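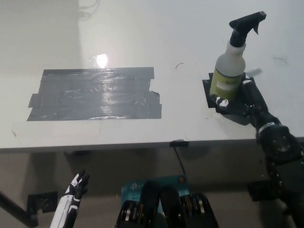 The Fellton Foxes had not won a playoff game in 40 years, and Gaetano Vitale had been in the building for every one of those seasons, first as a kid on his uncle's lap and then as the man who ran the scoreboard. He loved the scoreboard. It had a buzzer that could loosen a filling, and a light over the visitors' side that came on when it felt like it.

Tonight there were 2537 people in the old gym on Cirillo Street, every seat filled and a row of students standing along the back wall with their coats on. Jidham had come in on two buses, with a drum! You could feel that drum in the table. Gaetano had his hands flat on either side of the console and his knees were bouncing.

"You're shaking the clock," said Nestor Panganiban.

Nestor kept the official book. He had sharpened four pencils and lined them up by his elbow, and he would use only one of them all night.

"I'm not shaking the clock. The drum's shaking the clock."

"The drum stopped."

It had. Jidham's point guard was at the line, a long skinny kid named Virketti who had scored all over the Foxes in October and looked ready to do it again. He bounced the ball three times, spun it, and made the first. He bounced it three times, spun it, and made the second. Gaetano put the points up and the visitors' side lit, for once, on the first try. Jidham by 10, with a whole fourth quarter still to play.

What a quarter it was! Fellton came out in a press they hadn't shown all year, and they ran it like they'd been saving it in a jar. Little Dobbs, the backup guard, who got in because somebody had fouled out, stole the first inbounds pass and was so surprised to be holding the ball that he laid it in before anyone could tell him to slow down. Then he stole the next one. He missed that layup, but the big center followed it with one hand, and the students along the back wall started taking their coats off.

Gaetano's fingers knew the buttons. He barely looked down. Eight, six, then back to eight when Virketti hit a fadeaway that was so pretty half the Fellton side groaned and then clapped a little, in spite of themselves. Six again. Three, on a corner shot that rattled around long enough for Gaetano to say most of a prayer.

"Time-out, white," said Nestor. "That's their last."

"How are you so calm?"

"I'm writing."

But Gaetano looked over and saw that the numbers in the book, which were usually as tidy as type, had started to lean. They were all running downhill toward the corner of the page.

Jidham had the ball and a one-point lead with twenty seconds left. Everybody in the place knew where it was going. Virketti brought it up, crossed over, crossed back, and rose for the same fadeaway, and Dobbs, who gave up at least six inches to him, just stayed on his hip and got a fingernail on it. The ball came off the front of the rim. Bodies everywhere. Somebody in Fellton green had it, then somebody else did, and then Dobbs was running alone up the left side with his arm in the air, and the pass was on its way.

Gaetano had pictured this so many times, driving home from all those other games. In his mind it was always a long shot at the horn, the kind that hangs up there while you grow old. This was a layup. It was a plain left-handed layup off the glass, the sort they teach in third grade, and it dropped through with 2 seconds showing.

He hit the button. Fellton by one.

Jidham threw it the length of the floor and Virketti caught it, because of course he did, and turned, and the horn went while the ball was still on his fingertips. It was the most beautiful terrible noise Gaetano had ever made. People came over the rail. The drum was going again, and it had a Fellton kid on it. Out by the foul line Virketti was shaking hands with Dobbs, and saying something in his ear that made him grin.

"You have to clear the board," Nestor said. He was wiping his glasses on his tie, and he had been at it for a while.

"In a minute," said Gaetano.

"The custodian wants the lights."

"Tell him in a minute."

Nestor put his glasses back on, picked up his pencil, and pulled his chair around so that he could see the board too.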